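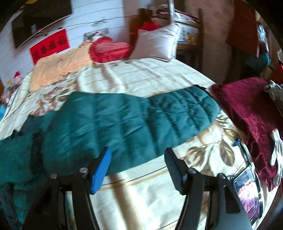
Quilts fail at the stitching before they fail anywhere else, according to Ľubica Procházka, who has tested bedding for Gruvent for most of her working life. The company runs a textile laboratory on the upper floor of a former dye works in Flaltgate, and its customers are mainly hotels, care homes and the laundries that serve them. We met in November to talk about how filled bedding is assessed, and what the results mean for people washing it at home.

Procházka began with construction. A quilted blanket has two face fabrics and a layer of filling, held together by lines of stitching. The spacing of those lines determines how far the filling can travel. "If the panels are large and the filling is loose fibre, you will get bare corners. If the panels are small, the filling stays where it was put, but you have more needle holes and more thread to wear through. Every maker picks a point between the two."

The thread itself receives less attention than it should, in her view. Polyester thread in a cotton cover is common and generally sound. Cotton thread in a polyester cover is less so. "Cotton thread shrinks on the first hot wash and the cover does not. You see puckering along every line. Customers call it a fault in the fabric. It is a mismatch."

The standard work at Gruvent is a wash and dry sequence, repeated until the sample reaches an agreed limit. For domestic blankets the usual washing temperature is 60 degrees, which is higher than many care labels recommend. Samples are measured flat, after conditioning overnight at fixed humidity, and the dimensions are compared with those taken before the first wash. Loft is measured under a light plate at the centre of several panels.

Asked how much loss is acceptable, Procházka said that the contract usually decides it. "A hotel will accept 10 per cent of the thickness going in the first few washes, provided it then stops. What they will not accept is a steady decline. A blanket that loses a little every time has a problem with its fibre, and there is no washing method that corrects it."

Abrasion is dealt with separately. A disc of the cover fabric is rubbed against a reference cloth under a set weight, and the machine is stopped at intervals so that the surface can be examined for broken yarns. One batch of covers sent in by a supplier named Setiawan reached 2,000 rubs before the first break. The same fabric with a brushed finish did worse. "Brushing lifts the fibre ends. It feels pleasant in the shop, and the ends are then the first thing to go."

Her colleague Kamonchanok Somboon, who joined us for the second half of the conversation, looks after colour. Strong blues and greens are the shades she is asked about most often. "With darker shades there is more dye, so there is more that can come off. We test for staining on adjacent fabric, wet and dry. The wet result is nearly always the poorer one." She advises washing a new dark blanket separately twice, and keeping it off pale sheets while damp.

Somboon also keeps the laboratory's complaints register, which held 3,028 entries when we spoke. The largest group concerns lumps in the filling. Most of these, she said, come from incomplete drying. "The outside is dry to the hand and the person folds it and puts it away. The filling in the middle of each panel is still damp, and it sets in that shape." Her recommendation is a low heat, a long cycle, and a pause halfway through to take the blanket out and shake it along both directions of the stitching.

Fabric softener came up, as it usually does. Procházka does not use it on filled items. It coats the fibre, which then slides more easily, and sliding fibre migrates through the cover. She was less firm on detergent. Gruvent uses a reference powder for its tests and has compared it with a liquid sold to laundries as Biveo. The difference in shrinkage was too small to report. The liquid rinsed out of thick samples more completely.

On storage, both were brief. Vacuum bags are suitable for a few weeks. Over a whole summer the filling takes a set, and some polyester grades do not recover. A cotton bag on a shelf is sufficient, with the blanket folded loosely and refolded along different lines if it is left for long.

I asked Procházka how a buyer without a laboratory should judge a blanket. She turned up the hem of the sample on her bench and counted stitches against a steel rule. "Look at the edge. Look at where a quilting line meets the binding, and pull gently. If the thread moves there, it will move everywhere else in a year."

The next set of samples was due out of the conditioning room at four o'clock, and she went to fetch them.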